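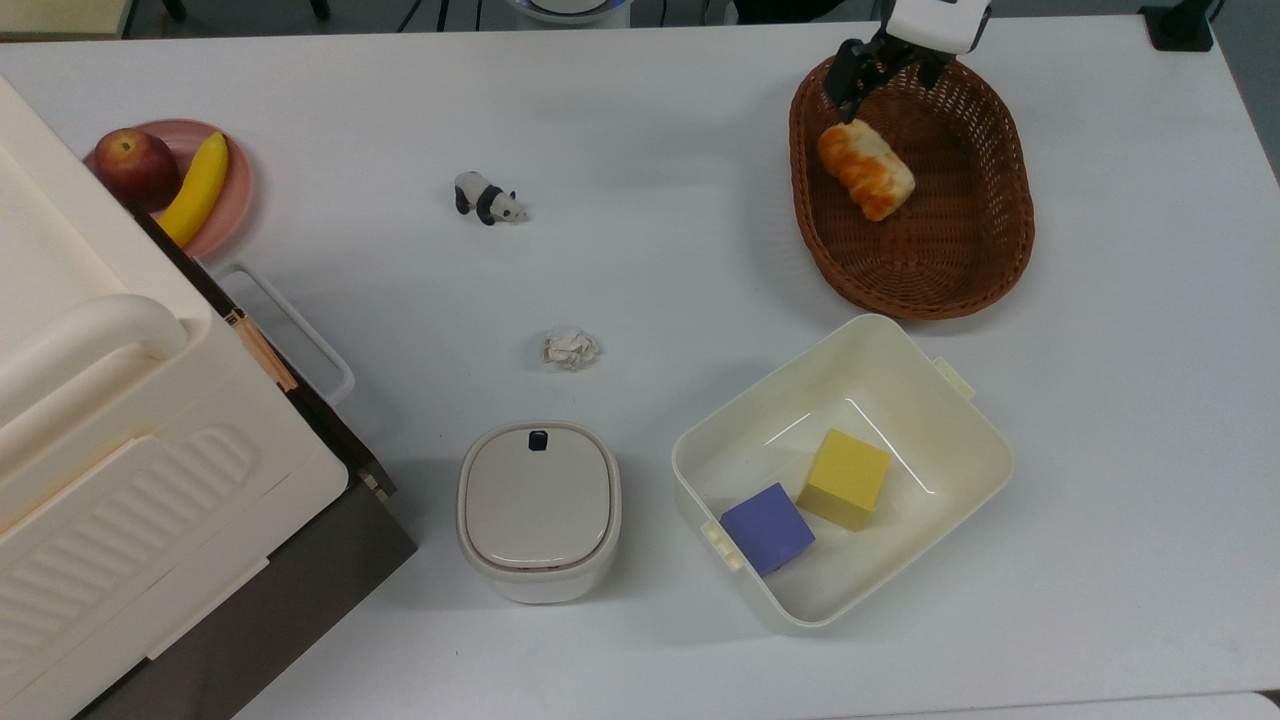

REPORTAJE | AUTOMATIZACIÓN

Aprender con la mano de otro

En el taller de Ulteso se enseña a los robots a ordenar una mesa. No se les explica la tarea con palabras ni se les escribe un programa para cada objeto. Una persona conduce el brazo a distancia, con un mando en cada sesión, y la máquina guarda el recorrido completo para después intentar repetirlo.

Llegué a las nueve de la mañana, en febrero, con la idea de encontrar mucho ruido. El lugar es bastante silencioso. Se oyen los motores, que suenan como una impresora vieja, y de vez en cuando la voz de una operadora que dice «otra vez». Ella se sienta de espaldas a la mesa durante una parte del entrenamiento y trabaja solamente con lo que le muestran las cámaras. Al principio me pareció una costumbre rara. Luego comprendí que es una disciplina: si la persona ve más que el robot, le enseña a hacer cosas que el robot no podrá ver.

La tarea del pan es una de las primeras que se practican. Hay un pan de juguete, una cesta de mimbre ovalada y una pinza negra de dos dedos. Para un niño de tres años es un juego de un minuto. Para quien maneja la pinza desde lejos, el borde de la cesta es un obstáculo serio, y calcular la altura cuesta más de lo que uno imagina. Me dejaron probar. Empujé la cesta dos veces y a la tercera el pan terminó en el suelo.

El proyecto se llama Borkia y lo financia en parte la empresa Jevis, que fabrica muebles de cocina y quiere saber qué podrá hacer un brazo de este tipo dentro de una casa normal. La meta para este año es reunir 4,000 demostraciones. En el momento de mi visita tenían algo más de la mitad del camino hecho, según la responsable de las sesiones, y las primeras 1,000 se habían descartado casi enteras. «Estaban limpias, pero eran demasiado iguales», me dijo. Las personas se habían acostumbrado a poner cada cosa en el mismo sitio y el robot aprendió el sitio, sin aprender la cosa.

Desde entonces la mesa se cambia a menudo. Un panda pequeño, una bola de papel arrugado, un plato rosa con una manzana y un plátano: todo puede moverse de lugar antes de la siguiente toma. La fruta es de plástico y el papel es papel de verdad, que nadie quiere sustituir por otra cosa. Una bola de papel tiene cada vez una forma distinta y obliga a decidir de nuevo por dónde se agarra.
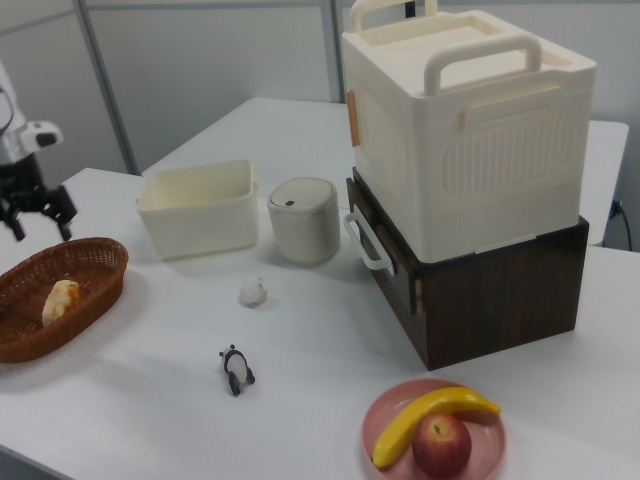
EL OFICIO DE TELEOPERAR

Los operadores son 26 y trabajan por turnos de dos horas. Más tiempo no conviene, porque la mano se cansa y el cansancio también queda grabado. Una demostración con dudas enseña a dudar. Esta frase la escuché a varias personas, cada una con sus palabras, y creo que es lo que más les preocupa.

Entre ellos hay una antigua costurera, dos estudiantes de música y un hombre que condujo grúas en el puerto de Escobar. Yo suponía que los aficionados a los videojuegos serían los mejores. La responsable me corrigió con amabilidad: son rápidos, pero cierran la pinza demasiado pronto. El hombre de las grúas, en cambio, espera a que el brazo deje de temblar antes de bajar. Sus tomas se usan para formar a los nuevos.

Existe también otro método, más antiguo, que aquí llaman «llevar de la mano». La persona toma el brazo por la muñeca y lo guía físicamente por el aire. Es más fácil de aprender y da movimientos muy naturales, aunque el cuerpo de quien enseña tapa a veces la cámara. En Ulteso lo reservan para los gestos difíciles, como rodear un asa o entrar en una caja alta sin tocar las paredes.

Pregunté cuántas repeticiones hacen falta para que el robot trabaje solo. No recibí una cifra única. Con el pan y la cesta, el equipo empezó a ver resultados útiles a partir de 2,000 tomas variadas. Con la tapa de una papelera todavía no están contentos, y discuten si el problema está en la pinza o en la manera de enseñar.

Antes de irme volví a sentarme en el puesto de mando. Esta vez bajé despacio, esperé, abrí los dedos de la pinza y el pan quedó dentro de la cesta, un poco torcido. La operadora miró la pantalla y marcó mi toma como no válida: había tardado demasiado.

Inicio Reportajes Ciencia Trabajo Archivo Suscripción

Contacto | Aviso legal | © Todos los derechos reservados | Volver arriba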